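Kapitel 8
Vom Feld in den Haushalt: Lagerung und Transport von Frischgemüse

Gemüse lebt nach der Ernte weiter. Die Zellen atmen, sie verbrauchen Zucker und geben Wasser, Kohlendioxid und Wärme ab. Wie schnell das geht, hängt von der Art, vom Reifegrad und vor allem von der Temperatur ab. Blattgemüse welkt bei Zimmertemperatur oft schon am ersten Tag, während Zwiebeln und Kürbisse wochenlang liegen können.

Für die Haltbarkeit spielt auch die Oberfläche eine Rolle. Viele Fruchtgemüse tragen eine dünne Wachsschicht, die Kutikula, die den Wasserverlust bremst. Wird sie durch Druck oder Reibung beschädigt, trocknet das Gewebe an dieser Stelle aus, und Schimmelpilze finden leichter Zugang. 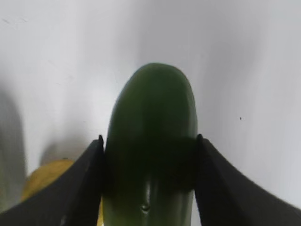
Abb. 8.1 Fruchtgemüse mit glatter, wachsig glänzender Schale

Gurken und Zucchini gehören beide zu den Kürbisgewächsen und werden unreif geerntet. Beide sind kälteempfindlich. Liegen sie längere Zeit zu kalt, entstehen eingesunkene, glasige Flecken — man spricht von Kälteschäden. Tomaten verlieren im Kühlschrank vor allem an Aroma. Möhren, Kohl und Salat vertragen dagegen Temperaturen knapp über dem Gefrierpunkt gut.

Eine zweite Größe ist das Reifegas Ethylen. Äpfel und reife Tomaten geben es in größeren Mengen ab, Gurken und Brokkoli reagieren darauf mit Vergilbung. Solche Arten werden getrennt gelagert. Im Lagerhaus Boltitz, dessen Betrieb uns durch dieses Kapitel begleitet, stehen die Äpfel deshalb ab September in einem eigenen Raum. Die Betriebsleiterin Mbali Du Plessis ließ dort im ersten Jahr 2221 Kisten einlagern und 1398 davon vor dem Winter wieder ausliefern.

Der letzte Abschnitt der Kette, der Weg vom Laden nach Hause, wird selten untersucht. Schweres gehört nach unten, Druckempfindliches nach oben. Eine Tasche mit festem Boden und geraden Seiten schützt die Ware besser als ein dünner Beutel, in dem alles zur Mitte rutscht. Im Sommer sollte der Einkauf nicht im geparkten Auto bleiben.

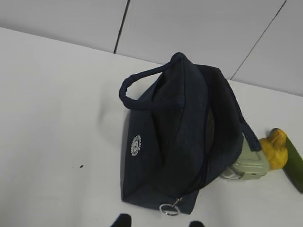
8.1 Atmung und Wärmeabgabe

Die Atmung lässt sich über die Menge an Kohlendioxid messen, die ein Kilogramm Gemüse in einer Stunde abgibt. Spargel und Erbsen erreichen hohe Werte, Kartoffeln niedrige. Steigt die Temperatur um zehn Grad, nimmt die Atmung meist auf das Zwei- bis Dreifache zu.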